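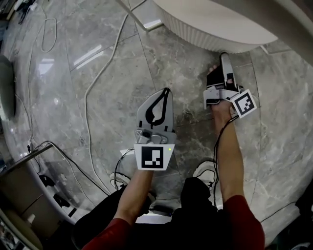 Aditden handheld gripper recordings: data card

Version 1.1. Maintained by the Punov manipulation group. Please read the section on known faults before training on this set.

What is in the set

Aditden holds 1,591 two-handed recordings made with a pair of hand-held grippers. A person wears or holds everything; there is no robot arm in the loop. Each recording has wide-angle video from the gripper camera on each side, a head view, a 6-DoF path for each gripper, and the finger opening over time.

19 people made the recordings. They were given a short task card and told to work at their own speed. Tasks are of three kinds: picking up and placing, passing an object from one hand to the other, and holding with one hand while the other works.

Question behind it

We wanted to know if the position of one gripper relative to the other can be recovered well enough from the fiducial markers for two-handed policy training, with no outside tracking. Earlier work in our group tracked each gripper on its own and joined the two paths afterwards. Small errors in each path added up, and the policies trained on them tended to miss at handovers.

Method

Each gripper carries a square black-and-white marker on a white plate. When the camera on one side sees the marker on the other, we solve for the pose between the two and use it as a constraint on both paths. The head view gives a further constraint when it has a marker in sight. Between sightings the paths come from visual-inertial tracking alone.

The start of every session is a calibration pass. The wearer sits or stands still with both grippers held forward, then moves each one slowly through a figure of eight. Frames from this pass are kept in the folder calib and are not counted as recordings.
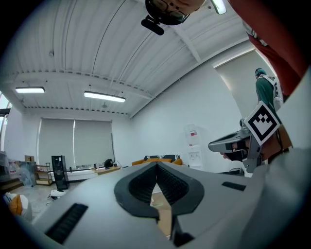

Ehsan Hashemi asked, after reading the first draft of this card, whether the wide lens would not spoil the marker corners whenever the other gripper sits far out to one side. It does make them worse. We fit a fisheye model per camera and throw away any sighting where a corner falls outside the calibrated circle. He also asked for the thrown-away sightings to be listed, so they are now in rejected.csv with the reason for each.

Results

We trained the same policy twice, once on the separately tracked paths and once on the joined ones, and ran each on the McKinnon two-arm bench with 22 objects. Both had the same number of training steps. The joined version did better on handovers and on holding tasks. On plain picking with one hand we saw no difference worth reporting. Per-object scores are in results/bench.csv.

The Sevier split is a held-out part of the set, made up of 600 recordings. No person in it appears in the training part. Please report on this split if you compare against us, and do not tune on it.

Layout

calib/ calibration passes, by session
video/ left, right and head, one folder per recording
paths/ separate/ and joined/, same file names in both
rejected.csv
sevier.txt list of held-out recordings
results/

Times are in seconds from the start of the recording. Lengths are in metres. Finger opening runs from 0 (shut) to 1 (fully open).

Known faults

Shiny floors confuse the visual tracking when a gripper points straight down for more than a few seconds. Affected stretches have the flag low_conf set.

Left and right were swapped in one session. This was fixed in 1.1, so anyone still on 1.0 should download paths/ again.

Bystanders show up in some of the video. Everyone in the room had agreed to be recorded, but please do not publish stills with faces in them.

Changes

1.1, Friday, September 25, 2020: swap fixed, rejected.csv added, fisheye fits redone.
1.0: first release inside the group.
Next release is planned for December and will add force readings from the finger pads for a small number of sessions.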